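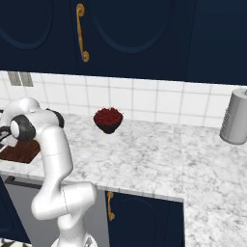 Huaranga, Tuesday, 10.30

Cell maintenance meeting – simulated kitchen, arm 6

Chair: Noemi Marchetti
Minutes: Cell support
Apologies: Vendura (integration)

1. Previous minutes
Accepted with one correction. Under item 4, "wrist offset" should read "base offset". The wrist values were not touched in May.

2. Arm model and base mount
The white arm is still mounted on the near side of the counter, with the wrist turned left over the sink. NM asked whether this pose should stay as the home pose. Cell support would keep it for now. The bowl stands clear on the marble near the backsplash and the arm does not pass in front of it from the standard view.
The base offset was re-entered by hand after the Jondum update reset it to zero. The reset was reproduced twice. It occurs only when the kitchen file is loaded before the arm file.
Agreed: arm file first, kitchen file second, until Vendura supply a fix.
Action: cell support to add the load order to the start-up sheet.

3. Joint limits
Elbow limit reduced by 6 degrees. The former value let the elbow link touch the edge of the worktop on the return move from the right-hand counter. The log for the last full batch holds 1,006 runs, of which 237 stopped on a contact fault. Most of these name the elbow link and the front edge of the slab. The batch was run on the old limit, so the figures say nothing yet about the new one.
Action: NM to repeat the batch on the new limit and circulate the fault list.

4. Collision shapes
(a) Upper cabinet handle. The scrolled ends are covered by one plain box, which is larger than the handle. No change.
(b) Silver canister, right-hand counter. Shape is a simple cylinder and leaves out the knob. To be redrawn.
(c) Bowl. The heaped contents are treated as one solid mound with the bowl. Cludska asked for separate pieces. NM noted that the solver step would have to be shortened and the batch would not finish overnight. Deferred.
Action: cell support to redraw (b).

5. Wrist drift
With the arm held at home for 30 minutes of simulated time, the wrist sinks slightly towards the sink. Damping was raised on the last two joints and the sink rate fell, but it is still outside tolerance. Gravity compensation is thought to be using the old tool mass. Not confirmed.
Action: NM to check the tool mass against the Vendura sheet before any further change to damping.

6. Any other business
Backups of the cell file are to be taken before each limit change – the May copy was overwritten and had to be rebuilt from the log.
Cludska to be sent the current joint table.

Next meeting: same time, after the repeat batch.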